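From: Packing lead, Clidwood returns
To: Ballthorpe floor list
Date: 2024-07-11
Subject: Re: Toy sorting and the new arms

> We start on mixed toys in March according to the plan that went up in the
> canteen. Can someone at Clidwood say what the job is like once the arm is
> in? We have 29 people on returns here and most of them want to know if
> they will still be sorting or just watching. Also, does it slow you down?

I'll answer the second part first. Yes, it slowed us down, for the first 5 weeks. We put 3,495 items through the arm bench in that time and a person on the old bench would have done that sooner. It is better now but I wouldn't plan your rota on it yet.

As for the job, nobody has been moved off returns. What has changed is the order of things. You used to tip a bin out and sort it with both hands. Now the bin stays on the table and you leave the contents as they come, balls, blocks, cars, cloths and all. The person on the bench works with the controller for part of the shift and does checking for the rest.
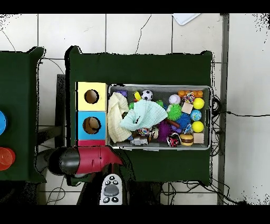 Mixed bin on the green table, with the arm and controller at bottom left.

Cloths are the main nuisance. If one is lying over the toys we lift it off by hand first. Rope toys and the soft spiky balls want a slower approach than plain blocks. Ask for time to practise on those before your targets start, as we didn't and had to argue for it afterwards.

Things I would raise with your manager now:

- Controller turns. We settled on 6 people trained per shift so it can be swapped round. With fewer, the same two get stuck on it and their thumbs ache.
- Grading. Golgate wrote the bench instructions and they treat checking as a lower grade than sorting. We got that changed here, so ask to see the Clidwood version.
- Cables. Agree who looks after the floor before you start.

Some here like it, mainly the ones with bad backs. Others miss the talk, since you stand further apart than at the old bench. I can send the rota we use if you want it.

Packing lead
Clidwood returns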